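4.2 Do sorting aids reduce household textile waste?

The claim that a dedicated container at home leads people to throw away fewer textiles appears in most of the municipal guidance we reviewed, usually without a source. Where a source is given, it tends to be the Fernimberg pilot, which has been cited so often that its limits have dropped out of sight. We think the claim may be true. We do not think it has been shown.

The Fernimberg pilot enrolled 502 households and gave each of them an open basket and a printed list of accepted items. Participants were asked to record every textile item that left the home over the study period, whether by donation, resale, repair or disposal. The final log held 1,825 entries. The authors report that 27 percent of these were baby and kitchen textiles, such as bibs, aprons and dish towels, and they treat this as proof that small items were being rescued from the trash (Figure 2).

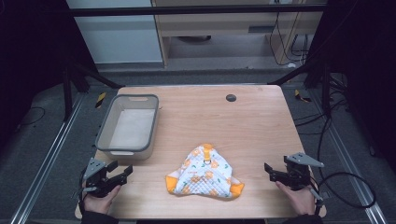

Figure 2. Small quilted cloth with a fruit and leaf print, and an open plastic basket with a handle slot.

The difficulty is that there was no comparison group. Without one, we cannot say how many of the same items would have been passed along to relatives or neighbors anyway. Baby textiles in particular move between families through informal channels, and those channels existed long before anyone handed out baskets. A household that writes down a bib it gave to a cousin has changed its record-keeping. Whether it has changed anything else is a separate question, and the pilot was not set up to answer it.

Self-reporting adds a second problem. Entries peaked in October, the month in which households received a reminder letter, and fell off afterward. The authors read the peak as a seasonal clear-out. That is possible, but a simpler reading is that people fill in forms when they are asked to. The item categories were also changed partway through the study, and the published tables do not say how earlier entries were recoded.

The Relis follow-up is sometimes offered as confirmation. It used the same log, the same item list and much the same recruitment method, so agreement between the two tells us little. Dafis is more useful here. It weighed curbside trash directly and found no clear drop in textile content, although its sample came from apartment buildings with shared bins – a setting where single households are hard to trace. Supporters of the basket approach have been quick to point this out, and fairly so, but they rarely hold their own evidence to the same standard.

Only the Bultura trial assigned containers at random, and it lost so many participants that its final comparison is hard to interpret. We therefore code the evidence for this measure as weak in the tables that follow, and we leave it out of the pooled estimate in Section 5.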